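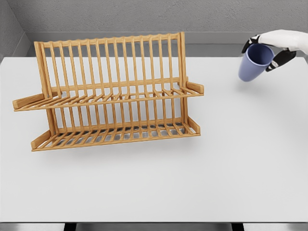

Went along to the open day at the new Fuchs funeral home, 18/03/2021, mostly because my mother's affairs are going to land on me sooner or later and I'd sooner look at the place before I need it.

The building used to be a Stadard furniture showroom and still feels like one. The chapel seats 200, or so the leaflet claims. I paced it out and would put 200 people in there only if they were very fond of each other. The sound system is good. The organ is a recording.

We were taken through in groups of 16. The casket room came first, with the expensive ones at eye level and the plain ones down by the door, where the light is poor. I asked for the price list and got a folder with no prices in it. A second folder had them - it was kept in the office.

Next was the obituary desk. They use a program from Timix that builds a notice from a form: birthplace, schools, service, work, survivors. You get 40 words included and pay $548 for the full package with a photo and an online guest book. I read three of the samples on the wall and could not have told you one dead person from another. My aunt ran a feed store and once threw a county inspector off the loading dock. There's no box for that.

The memorial garden, by Hurer, opens in October. At present it's gravel and string, and we were asked to picture the roses.

Coffee was decent. The staff were kind, I'll give them that, and never pushed when I said I wasn't signing anything. Parking is behind the building, and the entrance is easy to miss coming from the north.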